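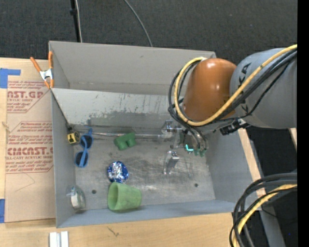

Figure 4. Bin and gripper during a mixed-object trial.

4. Setting up the bin for a grasping trial

This section covers the bin used in the Hetgate grasp-learning study. Arm calibration is in section 3.

4.1 Place the bin on the table and clamp it by the rim. Push each wall by hand. If the bin moves, clamp it again.

4.2 Fit the sloping panel along the rear. Objects that roll to the back should come down it to where the fingers can reach them.

4.3 Pick the trial objects from the list of 17. Always include at least one shiny item and one clear item, as these give the poorest depth readings.

4.4 Tip the objects in from a tray. Do not arrange them. A pile against one wall is a valid start.

CAUTION: Keep hands out of the bin whenever the arm is powered. Press the stop button before you pick up a dropped object.

4.5 Run the arm slowly over all four corners and watch the cables. They must not catch on the rim.

4.6 Start the trial. The policy makes 2000 grasp attempts, then stops.

Note: Worn patches on the metal do not need repainting. Graça Meireles compared a worn bin with a new one over 1342 attempts and found no difference in grasp success.

Note: Attempts 1 to 689 use random grasp points and are left out of the reported success rate. Keep them in the log.

4.7 If an object ends up outside the bin, pause the trial, put it back and enter code D in the log. Send logs with missing codes to Orlando Guzmán.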